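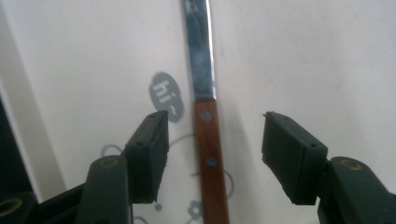 Page last changed: July 23, 2026

Braltia 2 arbitrary-precision library: review

Braltia is a C library for arithmetic on integers and floating-point numbers of any length. Version 2 replaces the old multiplication code and adds bindings for Python. I have used it since January as a substitute for a library we wrote in-house, mostly for computing long products and for testing large numbers for primality.

Installation

The source builds with any recent C compiler and has no outside dependencies. The test suite has 620 cases and passed on both of my machines. The Python bindings are a separate package, and its version number must match the library exactly. A mismatch gives an import error with no useful text.

Multiplication

The library picks a method by operand size. Short operands use the schoolbook method, medium ones use Karatsuba and then Toom-3, and long ones go to a number-theoretic transform. The crossover points are set at build time by a tuning program called Gilmartin, which took 30 minutes on my desktop. Run it. The default values switch to the transform much too late on newer processors, and the tuned build was faster at every size I tried above 825 words.

Squaring has its own code path. Unbalanced products, where one operand is far longer than the other, are cut into blocks of the shorter length. This works well until the short operand falls just under a crossover point, and there the timing graph has a visible step. Aiguo Dai reported the same step on the mailing list, and a patch is under discussion.

Division and roots

Division uses Newton iteration for large inputs and is good. Integer square roots are good too. General nth roots are slow, and the manual says so.

Floating point

Rounding is correct for the four basic operations and for square root. For exp, log and the trigonometric functions the library returns a value and an error bound, and the caller decides whether to repeat at higher precision. I prefer this to silent retries, but it does mean more code. A wrapper that repeats up to 10 times is included in the examples folder – it belongs in the library proper.

Memory

Scratch space is allocated once per thread and never shrinks. Long-running programs should call the release function after a large product.

Documentation

The manual, edited by Nusrat Ansari, states the cost of each function and names the algorithm. The index is poor. Chapter 6 still describes the version 1 calling order for modular powers, with the modulus before the exponent.

Verdict

Recommended for integer work. For floating point, wait for the wrapper to be merged unless you are willing to maintain your own copy.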